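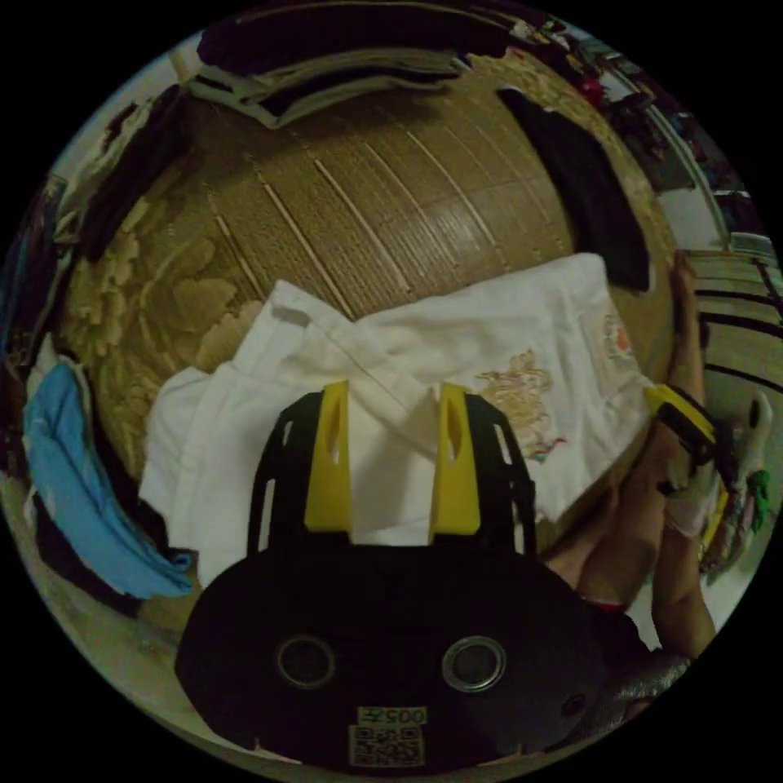 Home & Laundry > Folding and Storage

Folding embroidered T-shirts without creasing the stitching

Posted 28 April 2026 by Plinov

I have a white T-shirt with a dragon embroidered on it in gold and yellow, plus a small patch higher up. The plain shirts fold without trouble. This one does not. If I fold it in thirds, one of the fold lines runs through the embroidery, and after a few weeks in the stack there is a hard ridge in the cloth beside the stitching. Ironing takes it out of the cotton but leaves the edge of the design puckered.

I fold on the bed, as the table is too small. The shelf is 18 inches deep, so the finished fold has to be shorter than that. I would prefer not to hang it. Which way should the folds run, and does it matter where it sits in the pile?

Nomari

Hang it up. Shirts like that are not meant to be folded.

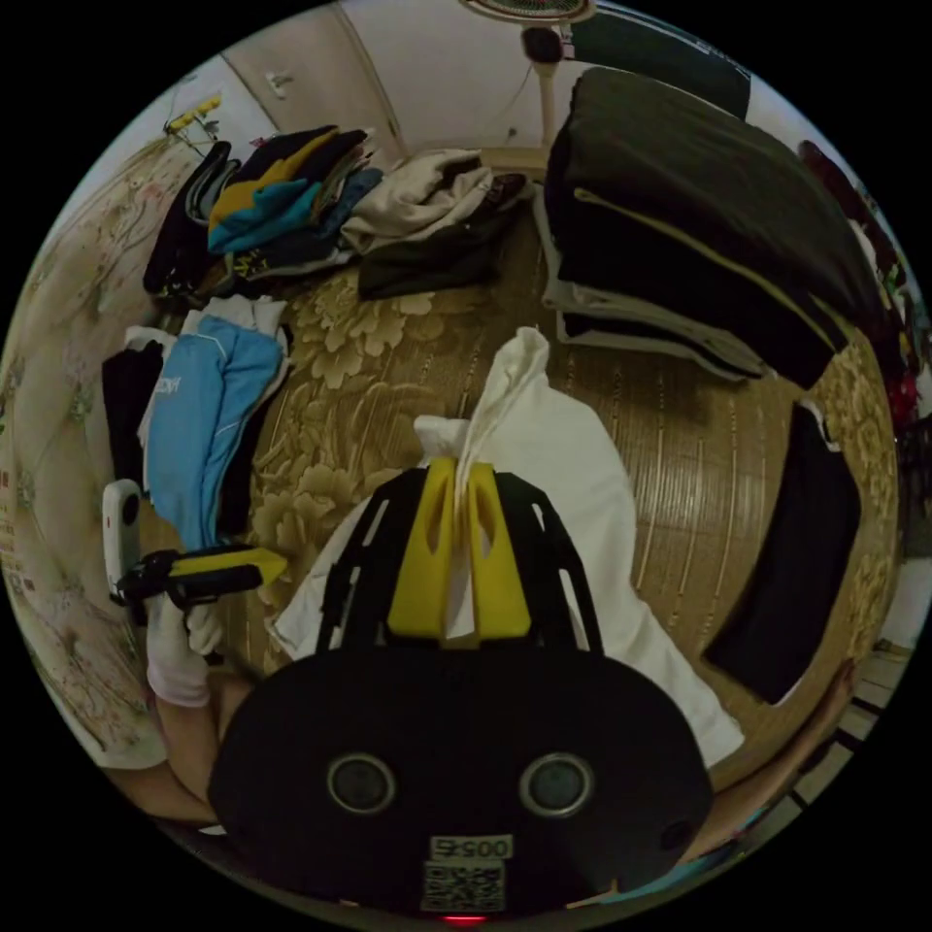
Folding on the bed, stacks along the far side

Rahimi

Hanging is not compulsory, and a heavy design can drag a light jersey out of shape on a thin hanger. Folding is fine if the folds are placed around the stitching and not through it.

Lay the shirt face down and smooth it from the middle outwards. Feel for the edge of the embroidery through the cloth. Bring each side in only as far as that edge, even if the result is wider than your other shirts. Turn the sleeves back on themselves. Then make one fold across, below the design, over a rolled hand towel or a strip of acid-free tissue. The roll keeps the fold open and no sharp line forms.

If the design is so large that no clear line exists, roll the shirt loosely from the hem with the embroidery on the outside. Stitching on the inside of a roll gets compressed and will pucker.

As to position, it goes on top. Jackets and anything with a zip go at the bottom. My own dragon shirt has been stored this way since September and the design still lies flat.

For pressing, turn it inside out on a thick towel, use a medium setting and lift the iron – do not slide it. 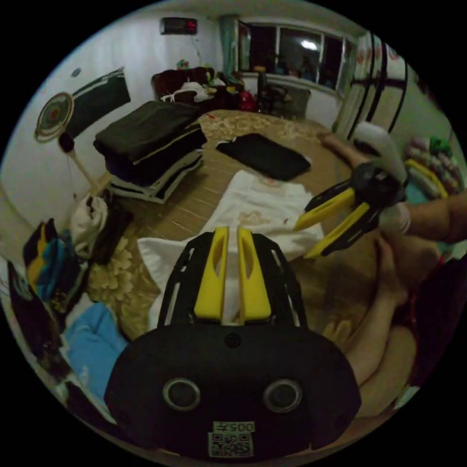
Musto

Sorting order matters as much as the fold. I do the bulky things first and get them out of the way at one side, then the flat pieces, then anything with decoration. With a quilt on top of striped blankets in one tall stack, the middle of the bed is left for a dark piece to be laid out flat and squared up before folding. A towel can wait near the front edge until last. Do not put the embroidered shirt under the bedding – a quilt is heavier than it looks.

One addition to the tissue advice above: change it if it goes yellow.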